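# Gemby folding wheelchair, self-propelled: five months in

I bought the Gemby in March, after two years of hiring a chair whenever my mother needed one. Hire had stopped making sense. I got ours from Dhillon, the mobility shop in Femcombe, and had it home the same afternoon.

It is a basic self-propelled chair with large spoked wheels, a black frame and a blue fabric back. There are lighter chairs and there are smarter ones. I wanted something that could be pushed by any of us and used for short distances under her own steam, mostly from the bedroom to the kitchen and out to the car.

**Pushing it**

The push handles are the best thing about it. They sit at a sensible height for me and for my brother, who is a good deal taller, and the grips have stayed put. The hired chair had grips that turned in the hand on any sort of slope.

It runs straight on hard floors. On carpet it needs more effort, and on gravel you should turn it round and pull. Kerbs are fine once you have the knack of tipping it, though I would not want to do a lot of them in one outing.

**The seat and back**

The back is a sling of fabric between the two uprights, with no padding to speak of. My mother is comfortable in it for an hour or so and then starts to shift about. We added a Pullska cushion for the seat, which helped, but it raises her slightly and the armrests now feel a touch low. The fabric creases where it takes no weight. It wipes clean with warm soapy water and has not faded.

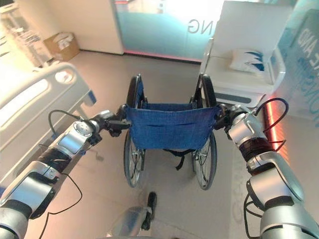 Will it go alongside a hospital-type bed for transfers? With the bed lowered and the brakes on, we get it close enough, but the rear wheels stick out further than you expect, so allow for them when you work out where everything goes.

The brakes themselves are stiff. My mother can put them on but struggles to let them off, and she has the stronger hands of most people her age. Dhillon adjusted them free of charge in the first month and they are better now – still not what I would call easy.

**Folding and storing**

Pull up on the middle of the seat and it folds side to side. The big wheels stay on, so it takes up more boot than the smaller attendant-pushed kind. Ours goes in a hatchback with one rear seat down. Lifting it in is a job for someone with a good back.

**Upkeep**

I pump the tyres every few weeks and check the spokes when I remember. One front castor picked up hair and thread and began to drag. Ten minutes with tweezers sorted it.

**Would I buy it again?**

Yes, for indoor use and short trips. If you are out all day, spend more and get a padded back and lighter frame. Try the brakes in the shop before you pay, with the person who will be using them.

Aug 9, 2023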